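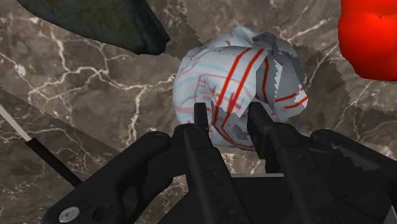
Aravind Ramasamy is late, and when he comes through the door of the café in Mullport he has a laptop under one arm and a sandwich already half eaten. "I was fixing the friction," he says, sitting down. I ask whether it's fixed. "No."

I'd come to talk about Folusine, the practice software for robot grippers that his firm Zever put on sale in February of last year. I have been using it on and off for 13 weeks, mostly in the evenings, and I had a list of moans as long as my arm. He asked for the moans first. I liked him straight away for that.

So, the shadows. Everything in Folusine throws these dark shapes with stepped, saw-toothed edges, and on my machine they look like something from an old driving game. Aravind nods all the way through. "Yes, they're ugly. We had soft ones. They ate so much of the graphics card that the physics started to stutter, and I'd rather have an ugly shadow than a ball that jumps." You can turn the quality up in the settings, he says, if your computer is better than mine (it would be hard for it to be worse).

Next moan: the marble. The default worktop is a brown stone with white veins running all over it, and I spent my first evening thinking it was a strange thing to give beginners. I'd have gone for plain grey. He laughs at this one. "Everybody trains on plain grey, and then they put the real arm on somebody's kitchen counter and it can't find anything. I wanted a busy floor from lesson one. There is a plain one. It's in the menu. I put it quite far down."

For anyone who hasn't seen it, Folusine gives you a gripper, a surface and a pile of things to pick up, and you either drive the fingers yourself or write a script that does it for you. It comes with 53 objects. I had assumed they'd all be boxes and tins, as they were in the Beaudoin package I used before, but a good many of them are awkward on purpose. My favourite is the crumpled paper, white with red lines printed across it, all flaps and folds. You can get both fingertips on it and still have no idea which way it's going to go when you close them. I must have chased that wretched thing round the worktop for a whole evening before I got it up cleanly - and then I dropped it.

"The paper is the one people write to me about," Aravind says. "I get proper angry letters. One man said he'd picked up everything else in the set in an afternoon and the paper took him seven days."

Is it cheating, though? Real paper gives when you squeeze it. He puts the sandwich down for this. "In the version you have, it's a stiff shape. It doesn't squash. What it does have is a lot of faces, 1076 of them, and they all point in different directions, so where you touch it matters a great deal. That's the lesson in it. I'm not going to tell you it behaves like real paper. The soft version is what I was working on this morning, and this morning it went through the floor."

We talked about the gripper for a while. I think it's the best-looking thing in the program, with its ribbed black fingers and all the little ridges and recesses, right down to a silver screw head on the housing. I asked why anyone would bother modelling a screw. "I was tired and it was two in the morning. It does nothing! But people zoom in on it." My complaint is that the close view puts so much gripper in front of you that you lose sight of what's on the worktop behind it. He says most users keep a second view open from the side, and he looked a bit surprised that I hadn't found it. I hadn't. It's the V key.

What about the price? I told him I thought the home licence was fair and the teaching one was steep, and that the college where I help out had said no to it. He didn't argue. There are seven people at Zever and two of them answer support emails all day, he said, nearly all from colleges. "A home user breaks it and mends it. A class breaks it thirty ways at once and they've got a lesson in ten minutes." He wants to bring in a cheaper one without the support, but he hasn't settled on it and asked me not to print the figure he had in mind.

I also wanted to know whether scripts that work in Folusine work on a real arm. Mine mostly did, after I slowed them down, though anything shiny gave me trouble. Aravind thinks slowing down is the right answer. "Start at half speed. If you've got it working on the paper at half speed you're in decent shape. If you've only tried it on the boxes, please keep your hands out of the way."

By then he'd opened the laptop and was typing with one finger while he talked to me. The friction again. He asked if I wanted another coffee and went up to the counter without waiting to hear, and I had a look at his screen while he was gone - plain grey floor.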